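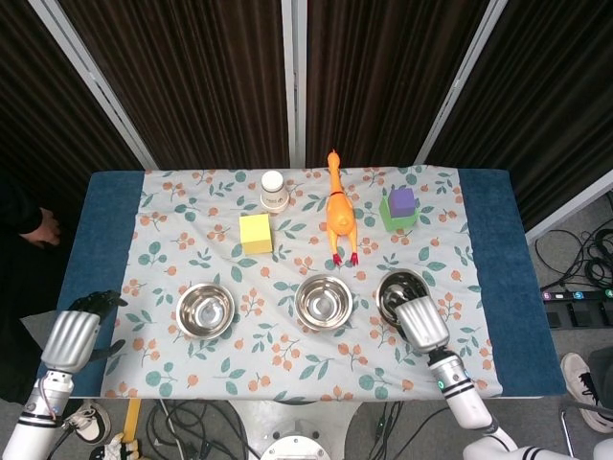 Figure 4. Table laid for the three-bowl sort: towel under, printed cloth over, four objects at the back, bowls at the front.

Section 4. Laying the Table

This section covers the table, the two cloths, the bowls and the objects. Playing the game is in Section 5. If you have the original Semusora leaflet, you will notice that it gives the whole of this to one paragraph and promises the table will be ready "in moments". We have laid it many times and have our doubts. Allow 11 minutes the first time, and more if the cloth has been folded in a drawer since October.

4.1 What you need

One rectangular table
One thick towel, wide enough to show along both sides of the cloth
One tablecloth, narrower than the towel
Three round stainless-steel bowls of the same size
Four small objects that differ in colour and shape

The Semusora leaflet also lists a "sorting surface", sold separately. It is a mat. A towel and a tablecloth do the same work, and you probably own both. We tried the mat for a season and went back to the towel.

Objects: the ones in Figure 4 are a small white plastic bottle, a yellow foam cube, an orange rubber chicken and a stacked block toy in green and purple. You don't need these four. You do need things that can be told apart from the other side of the table, and at least one that is awkward to put in a bowl. The chicken does that job very well.

Caution: Small objects can choke a young child. Choose larger ones if anyone under three is in the house, whether or not they are playing. If you use a bottle, empty it and rinse it first, and don't use one that has held medicine or cleaning product.

4.2 Choosing the table

The leaflet says any table will do. Any table will hold three bowls, certainly. Whether a player can reach the back row without leaning an elbow in a bowl is another matter, so test it before you lay anything.

1. Sit where the player will sit.
2. Reach one arm straight out, with your back still against the chair.
3. Put a finger down where your reach ends. The back row goes on your side of that finger.
4. If the player is smaller than you, have the player do it instead. Guessing for them doesn't work.

Our long table is 1420 mm from end to end and is more than enough. A kitchen table is fine. A coffee table is fine too if everybody kneels, although knees have their own opinion of that after the second round.

Note: Glass tops are listed as suitable in the leaflet. Steel bowls on glass make a racket, and the cloths only partly help. Use another table if you have the choice.

4.3 Laying the towel

The towel goes down first. It keeps the tablecloth from sliding and takes some of the noise out of the bowls.

1. Clear the table and wipe it. Let it dry.
2. Spread the towel so that it covers the area you'll be using.
3. Smooth it from the middle outwards with flat hands.
4. Feel for crumbs or a folded-over hem and fix these now.

A dark towel is the better choice if you have one. The edges then make a clear border down the left and right of the cloth, and players can be told that anything on the border is out of play. We first took this for decoration. It has settled enough arguments since then that we now insist on it.

Note: New towels shed. The care label on ours claimed otherwise. Wash it before first use or you will be picking lint off foam.

4.4 Laying the tablecloth

1. Fold the tablecloth in half lengthwise and set the fold along the middle of the towel.
2. Open it to one side, then the other.
3. Run the cloth from the far edge of the table toward the near edge.
4. Check that the towel shows on the left and on the right. The two borders should look like a match by eye. You don't need a ruler.
5. Smooth the cloth from the middle outwards.

A few soft wrinkles will stay. Leave them. Ironing is recommended in the leaflet, and we have ironed, and by the time the bowls were down there were wrinkles again. The only wrinkle worth chasing is one standing tall enough to tip an upright object.

About patterns: some guides say to use a plain cloth, on the grounds that a print makes objects harder to spot. The cloth in Figure 4 has leafy sprigs and small orange berries on a pale ground, and we have had no trouble finding a rubber chicken on it. For very small objects, or for a player with low vision, the advice may be sound. Try a plain cloth and see if it helps before you go out and buy one.

Caution: Don't let the cloth hang down where a toddler or a dog can pull it. Three steel bowls come down together.

4.5 Setting the bowls

Bowls go closer to the near edge, objects go farther back. Reversing the two makes players reach over the bowls for everything, and sleeves end up in them.

1. Put the middle bowl down first, centred in front of the player.
2. Put the left and right bowls on either side of it, in a straight line across the cloth.
3. Even out the gaps.
4. Press lightly on the rim of each bowl. If it rocks, there is a fold under it. Lift the bowl, flatten the cloth and try again.
5. Look into each bowl and take out anything left from the last game.

Step 5 sounds too obvious to print. Do it anyway.

Use bowls of one size. The Statard nesting set is often suggested because it stores neatly, but nesting bowls are by nature different sizes, and players start putting large things in the large bowl whatever the rule card says. You are then playing another game. Three matching bowls from the kitchen cupboard are cheaper and better.

Note: Polished steel throws back light in bright rings, which some players find distracting. If yours do, move the lamp or turn the table. Spray-on dulling products exist. We wouldn't put them on anything that goes back to the kitchen.

4.6 Placing the objects

The objects sit in a loose row across the far half of the cloth. Loose is the word to hold on to. A row that has been measured out looks like a shop display, and children in particular are slow to touch it.

1. Stand upright objects first, toward the back. A bottle with a small base is the one most likely to fall, so give it a flat patch of cloth.
2. Set cubes and blocks next. One may sit a little in front of its neighbour.
3. Lay long objects lengthwise, pointing from the back of the table toward the bowls, so that they don't take up the whole row.
4. Put stacked pieces down as a stack. Check that the upper piece is sitting squarely on the lower one.
5. Leave a hand's width between objects where you can.

If a stack comes apart when picked up, decide beforehand whether it counts as one object or 2. The leaflet is silent on this, and every household we know of has had the dispute.

Note: A rubber toy with feet or a collar will catch on terry cloth. On the smoother tablecloth it lifts cleanly enough, so keep it off the border.

4.7 Checking before play

Sit down in the player's chair and go through these.

Towel showing on both sides
Cloth flat under each bowl
Bowls in line and not rocking
All objects within reach
Nothing upright that falls when the table is bumped (bump it)
Drinks somewhere else

The Olmedo edition of the game adds a check for "calm atmosphere". We have no method for this and have left it out.

4.8 If something isn't right

The cloth creeps toward the player.
The towel is too thin or the table is very smooth. Try a thicker towel. Rubber shelf liner under the towel works as well, though it can mark some finishes, so test a corner first. Double-sided tape holds beautifully and is miserable to remove.

Objects fall over before anyone touches them.
Usually a wrinkle. Sometimes the table itself: push down on each corner in turn, and put folded card under the short leg.

The bowls are too loud.
Use a thicker towel, or drop nothing from a height. The felt discs sold by Corkmont are advertised as silent. They are quieter. They also come unstuck in the wash, and we found one in a sock.

Players mix up left and right bowls.
Put a coloured strip of paper under the front rim of each. Take the strips away once they aren't needed.

4.9 Clearing away

1. Take the objects off first and count them back into their bag.
2. Stack the bowls.
3. Lift the tablecloth by its corners and shake it outdoors.
4. Fold the towel last.

Wash both cloths on the warm setting when they look as though they need it. Semusora says the foam pieces will last 3000 plays. We haven't kept a tally and would be surprised if anyone had. Replace foam once it crumbles at the corners or shows bite marks, and wipe rubber toys with soapy water, drying them before they go back in the bag.

Section revised 2022-02-13. Go on to Section 5, Playing the Three-Bowl Sort.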